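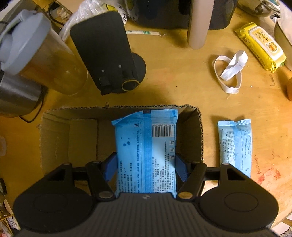 ## 1/

Packing up the work table today. The flat is let from 26th January and the agent wants every surface clear. I have two boxes and a roll of black tape, so it should be a short job.

## 2/

Started with the wipes. I buy them in packs and never finish one before opening the next. A big pale-blue one goes in upright. The thin one can go in flat on top of whatever ends up in there.

## 3/

Anything with liquid in it travels with me on the train. I learned this in July when a bottle of Selico floor cleaner went over in the van and took 18 paperbacks with it.

## 4/

Peter Jurčo asked why I don't buy proper removal boxes. Prurna do them at £45 for a set. I get mine from the shop downstairs, they cost nothing and they have already survived one long journey.

## 5/

The trouble with second-hand boxes is the bottoms. The old tape lets go once you put any weight in. I now run a fresh strip along every join before anything goes in, and one across the middle. 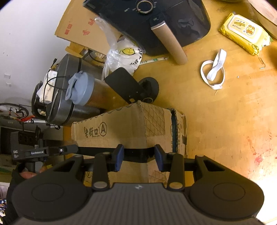 ## 6/

Tape is worth spending a bit more on. The cheap clear sort splits down its length and you lose the end. Glossy black tape like this goes straight across the cardboard, print and all, and you can see where you've already been. It also covers old labels, which stops a courier reading the wrong one.

## 7/

Shaker bottles: pack them with the lid off or they smell when you open them at the other end. Eliseo Esquivel stuffs his with socks. I might do the same.

## 8/

Cables are last. Each one gets a loose loop and a twist tie, then into a freezer bag. I don't label them. I have moved 2 times with a charger for a Grunix radio I no longer own.

## 9/

The new place is 300 metres from the station, so I can do the second load on foot with a trolley. If anyone near Pai Street has a trolley I could borrow, send me a message. I'll bring it back the same evening.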